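Care of Spectacles and Low Vision Aids
Handout for Unit 4: Supporting People with Sight Loss at Home
Solimness Adult Learning, Home Support Certificate
Revised 16/08/2018

Read this before the practical session. The session assumes you know the terms in the first part and will not go over them again. Bring your own glasses if you wear them, and a case if you have one.

1. Where this unit fits

Unit 3 dealt with the common causes of sight loss in later life. Unit 4 deals with what a home support worker can do about everyday things: glasses, magnifiers, lighting and where objects are kept. None of it is treatment. If a person's sight changes suddenly, if they report flashes, a curtain or shadow across the vision, or pain in the eye, this is an urgent matter and you follow the steps on the red sheet from Unit 1. Do not wait for the next visit.

2. Terms

Distance glasses are for seeing across a room, watching television and going out.

Reading glasses are for close work. They make distant things blurred, and a person who stands up and walks about in them is more likely to misjudge a step.

Bifocals have two strengths in one lens, with a line between them. Varifocals change strength gradually from top to bottom and have no line. With both, looking down at the stairs means looking through the reading part. Some people who fall often are advised by their optometrist to keep a separate distance pair for outdoors.

A low vision aid is anything other than ordinary glasses that helps a person use the sight they have. Hand magnifiers, stand magnifiers, large-print clocks and task lamps all count.

3. Cleaning

Dirty lenses scatter light. For a person who already has cataract or macular disease, a greasy lens can make the difference between reading a label and not reading it.

Wash your hands. Rinse the lenses under lukewarm water to float off grit. Put one small drop of plain washing-up liquid on each lens and rub gently with the fingertips, including the nose pads and the sides. Rinse, shake off the drops, and dry with a clean cotton or microfibre cloth. Hold the frame by the rim of the lens you are drying. Holding the far side twists the bridge.

Do not use paper towels, shirt tails, window cleaner or hot water. Hot water can damage lens coatings. Lens wipes are fine away from home, but blow off the dust first.

Microfibre cloths need washing too. Use a little ordinary detergent and no fabric softener, which leaves a film.

Hand magnifiers are cleaned the same way if they have no battery. If there is a battery, use a damp cloth and keep water out of the handle.

4. Storage

Most damage to glasses happens when they are not being worn. They are sat on, swept off bedside tables, or put face down on a hard surface. A rigid case prevents nearly all of this. A soft pouch protects against scratches only.

Agree one place for each pair and write it in the care plan. The place should be within reach of where the glasses are used: beside the chair for reading glasses, near the front door for a separate outdoor pair. Return them to that place even if you think another would be better. Moving things without saying so is one of the most frequent complaints made about visiting staff.

Contrast matters as much as position. A dark case on a pale surface is easier to find than a dark case on a dark sideboard. If the furniture cannot be changed, change the case, or put a plain light tray or mat under it. Avoid patterned cloths, as small objects get lost in them.

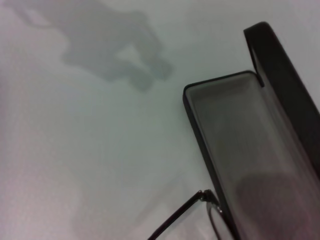
In the February group the advice on contrast was questioned, and one learner said that her client's sight was too poor for colour to help at all and that she had got better results by putting a strip of rough tape on the lid so he could find it by touch. The point was a fair one and has been added below.

Touch markers are worth using alongside contrast. Suitable ones include raised adhesive dots, a rubber band, or a strip of textured tape. Put the marker in the same position on every item of the same kind. With two or more pairs in use, one band can mean reading and two bands can mean distance. Ask the person to choose the system. If they already have one, learn it.

5. Lighting

An older eye lets in less light than a young one, so more is needed for the same task. It also recovers more slowly from glare, so adding a brighter ceiling bulb is not always the answer.

For reading, use an adjustable lamp placed lower than the person's eyes and to one side, so that the light falls on the page and the bulb cannot be seen. Bring the lamp closer before you fit a stronger bulb. Halving the distance from a small lamp gives four times the light on the page.

Watch for shadows. A lamp behind the shoulder throws the shadow of the head on to the book. For writing, put the lamp on the side opposite the writing hand. Shiny table tops reflect light upwards and can be covered with a matt mat or a plain cloth.

Even out the light between rooms. Moving from a bright kitchen into a dark hall leaves a person close to blind for several seconds, and this is where many trips occur.

6. Magnifiers

The stronger the magnifier, the smaller the area seen through it and the closer it must be held. People often ask for a bigger and stronger one, and the two do not go together. Strength should be decided by a low vision clinic. Your part is to see that the aid is used as the clinic showed.

Reading glasses are usually worn with a stand magnifier. With a hand magnifier it depends on the person, so check the clinic letter.

Never leave a magnifier on a windowsill. In direct sun it can start a fire, even in winter. Cover it or put it in a drawer.

7. Exercise

Work in pairs. One person wears the simulation glasses and the other observes without helping. Change over after 10 minutes.

Find the case placed on the desk and take out the glasses. Repeat with the case on the dark mat. Repeat with your eyes closed, using a case that has a touch marker, then one that has none.

Read the medicine label on the bench by the ceiling light alone, then with the lamp at arm's length, then with the lamp close to the label.

Write down what you found hardest and what you would change in the room first. Keep the notes for your portfolio, evidence item 23.

8. For your portfolio

Choose one person you support, with their permission, and use initials only. Describe where their glasses and aids are kept, how they are told apart, and the lighting at the place where they read. Suggest one change and say how you would raise it with them. If they would rather leave things as they are, record that and give their reasons.

The pass mark for this unit is 11 out of 25. Work without a signed permission form cannot be marked.

Next unit: hearing aids, batteries and tubing. Read pages 10 to 23 of the workbook beforehand.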